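Skeldale bench, arms and teleop checks
Weekly walk-round with my comments, Thursday, started 8:20 am
Filled in by Nives Dal Bello

Same form as always, same order. Item, result, then me going on a bit. If you only want the bad news, skip to the actions at the bottom (but please read the cable one properly, I spent ages on it).

1. Paperwork and sign-on

Result: OK

Operator sheet was signed, trainer sheet was signed, and the risk assessment on the wall is the current one. Somebody has finally thrown out the old laminated version from the Stuver days with the wrong extension number on it. Thank you, whoever you are!

The demo count is at 686 out of the 1000 we promised Fuvico for the sock hanging task. That's not a safety item, I know, but it goes on here because people start rushing when the number gets close, and I'd like us all to keep an eye on that. Five good demos and a cup of tea beats a morning of sloppy ones.

2. Emergency stops

Result: OK, one comment

Pressed both, both arms went dead straight away, both reset cleanly. I did the one at the operator's chair sitting down with my hands on the leaders, the way you'd really be when you needed it. It's a stretch for me and I'm not tiny. Can we move it to the left a bit? Berchtold's fitting guide says within easy reach of a seated operator and I'd call this a lean.

Please remember that letting go of the leader arms is not a stop. The followers just hold where they are, with whatever they've got in the gripper.

3. Leader and follower match-up

Result: OK

Moved each leader joint by hand with the speed turned right down and watched the follower copy it. Left was spot on. Right had a tiny lag at the wrist when I first started, gone after a restart of the session, and I couldn't get it to come back in 8 tries. I've written it in the log anyway. If you feel it again, stop recording and tell me, don't just work around it. A laggy wrist makes for awful training data on top of being a hazard, because you end up overshooting and correcting, and then that's what the model learns to do.

4. Speed and force limits

Result: OK

Limits are set to the teaching profile and locked. Pinch check with the foam block passed on both grippers. (The foam block is looking very sad. I've put a new one on the order.)

5. Table and fixings

Result: OK

Gave the tabletop a good shove from each corner and it didn't budge. Ran my hand along the front edge for splinters and found none. Clamps on the arm bases all tight. I also went over the timber beams overhead, and the bolts haven't moved off their paint marks since January.

6. Hanger and rod

Result: Pass for now, needs fixing

This is the bit I'm grumpiest about. The hanger is up on a thin metal rod and the rod is held to the cross beam with blue tape. Tape! It took my tug test without slipping, so I haven't pulled it from use, but both arms are reaching for those clips all day long and I want a proper bracket up there before we go any further.

The clips themselves are fine. I opened and closed every one with my fingers and none of them stuck. Have a look at them at the start of each session, and if one gets stiff, swap it. You'll feel yourself squeezing harder on the leader and that's how we lose fingertips off the gripper.

7. Cables

Result: Action needed

I watched a run for this one, since cables always look lovely when the arms are parked. On the left arm the cable goes up the outside in a loop, and I've no complaint other than wanting another tie on it. The right arm is the worry. There's slack hanging down off it onto the table, right where the socks get laid out, and it was lying across one of the blue ones while the gripper had hold of the grey one. Sooner or later the gripper picks up a sock and a cable together, and then we've got a yanked connector or worse.

There's also the nest hanging off the white desk at the back. It isn't in anyone's path, but it's ugly and I'd like it tidied.
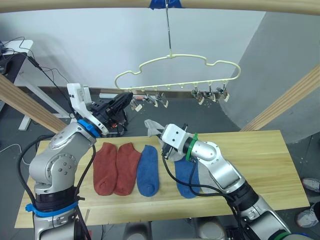 8. People and floor space

Result: OK with a reminder

Floor's clear, no boxes, nothing to trip on. The rule for the right-hand side of the table is the same as ever: if you're standing there during a run, stay out of reach, keep your hands to yourself, and say out loud when you want to step in. The operator lets go and calls "clear", then you reset the socks. No sneaking in to straighten a toe between grabs! I've done it myself and I got told off for it, quite rightly.

9. Hand guiding

Result: Not tested

We're not doing any hand guiding on this bench at the moment, it's all remote, so I've left this one blank. Whoever wants to switch it on needs to come and find me first, as it has its own force settings and its own sheet.

Actions

Bracket for the hanger rod, to replace the tape. Mine, ordering today.
Right arm cable to be tied up clear of the tabletop at full reach. Before the next session, please, and show me before you start recording.
Extra tie on the left arm cable.
Stop button at the chair shifted left.
New foam block. Ordered.
Tidy the cables at the white desk when there's a quiet hour.

Bench is OK to use once the right arm cable is done.

Nives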